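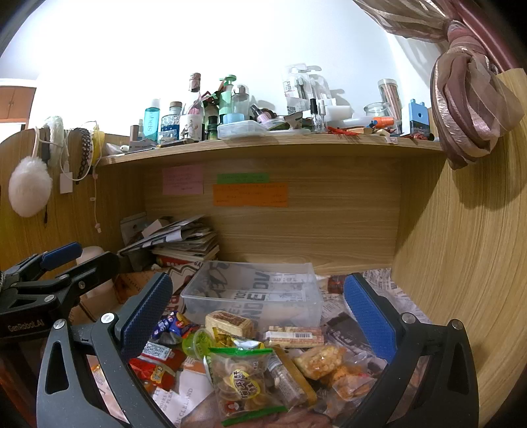
1 min read

Forum > Storage & Desks > Snack boxes

**Mestach**
Desk snacks are out of the clear box and in a pile. Box interior is 268 x 190 mm. Crackers and puffed rice first, or wafers first?

**Climen**
Bars and wafers flat on the bottom. Bags on top — they crush.

**Lu**
Disagree. Bags upright along one side, candies in the gaps. Flat layers mean unpacking everything to reach a wafer.

**Climen**
Upright only works if the lid clears them. Height?

**Mestach**
Not measured yet. The newspaper print paper stays under it either way.

**Lu**
Measure the cookie bag too. It sets the limit.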